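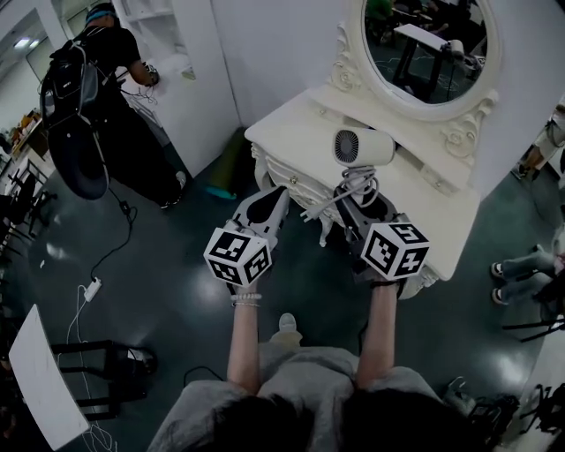

The Werolley Rod and Gun Club will open its spring hunter safety course to walk-ins for the first time, after a winter when the online sign-up filled and a lot of people got left off the list. Classes start next month at the Bukano range building. Amerley Akpalu, who runs the course, wants new hunters to come with their basic kit sorted at home first, and that goes for drying out gear too. A damp scope cover or a wet boot liner will sour a whole weekend. A plain household hair dryer, like the white one lying on the vanity with its cord looped around the handle, is fine for boot liners on a low setting. Keep it well away from ammunition, powder and solvents. Same for any heater in the gun room.

The course runs over 2 weekends, Saturday and Sunday both, with a written test on the last afternoon. Minimum age is the same as before. Anyone under 16 needs a parent or guardian in the building the whole time, not out in the truck. Loaner rifles are provided for the range portion, so please leave your own at home unless Akpalu has told you different.

"We had folks drive in from two counties over in December and had to turn them around at the gate," Akpalu said. "I didn't like doing it. They'd got up at four in the morning."

Walk-in seats will be held back each weekend, six of them, first come. Doors at 7:30. Once they're gone they're gone, and the waiting list carries over to the fall course and no further. People who already have a spot through the website don't need to do anything, just bring the confirmation, printed or on a phone.

What's changed in the course itself. More time on fence crossings and getting in and out of a tree stand, which is where the club has seen the most sloppy habits. More on blood trailing. The field dressing talk is back after being dropped last year — it will be done on a whole deer if one can be had, otherwise on slides. Less time on the history of the regulations, which the students had asked for pretty loudly on the feedback cards.

There is also a new hour on choosing a first deer rifle. Akpalu said she gets the same question every season, usually from a parent who has been told three different things by three different uncles. Her answer hasn't moved much. Get something that fits, in a mild caliber, with ammunition you can find at the store in town, and then shoot it a lot. The hour will cover length of pull, recoil, and how to tell if a used rifle has been looked after. Students can handle several actions side by side, all of them checked and cleared at the table by an instructor.

"A kid who's scared of the rifle shuts their eyes," she said. "Then you've got a miss, or you've got a wounded deer and a long night. I'd sooner see them with less gun and more practice."

The range itself will be closed to members during the live fire parts, both Sundays from noon. That's the rifle line only. Trap and the archery lane stay open as usual, although parking will be tight and members are asked to use the lower lot by the creek. The upper lot is for students and anybody with trouble walking.

Work on the Bukano building is mostly done. New roof over the benches, new lights, and the backstop at the long end has been rebuilt and raised after last year's washout. The club put 1,000 dollars of raffle money into the lights and got the rest of the labor from members over the winter. The bathroom heater is still waiting on a part, so dress for it.

Also on the calendar, the Xaba Creek cleanup goes ahead the weekend before the course. Bring gloves and waders if you have them. The stretch below the bridge took the worst of the high water and there's fencing wire tangled in the willows all along the east bank, so no dogs please. Lunch is venison chili, and there will be a bean pot for those who don't eat meat, which went faster than the chili last time.

The evening meeting after the cleanup will take up the question of the Eda tract. The timber company that owns it has offered the club another lease, six years this time, with walk-in access only and no permanent stands. Some members who've hunted the tract for a long while want to hold out for vehicle access to the north gate, mainly to get deer out. Others think the walk-in rule is the reason the hunting there is any good. A vote is expected the same night and you must be a paid up member to take part. Copies of the lease offer are on the clubhouse board, please don't take them home, two have gone allready.

Course fee is unchanged and covers the manual, targets and range ammunition. Cash or check at the door for walk-ins, no cards. Bring eye and ear protection if you own it, a lunch, a pen, and a blaze orange hat or vest. Boots with a closed toe on the range, no exceptions — two students were sent home over sandals last year and they will be again. Coffee is on from seven.

Questions on the course go to Akpalu through the club office. Leave a message and say wether you want a walk-in seat or a place on the fall list.

Posted 22/04/2018

Contact the club office | Copyright Werolley Rod and Gun Club | Back to top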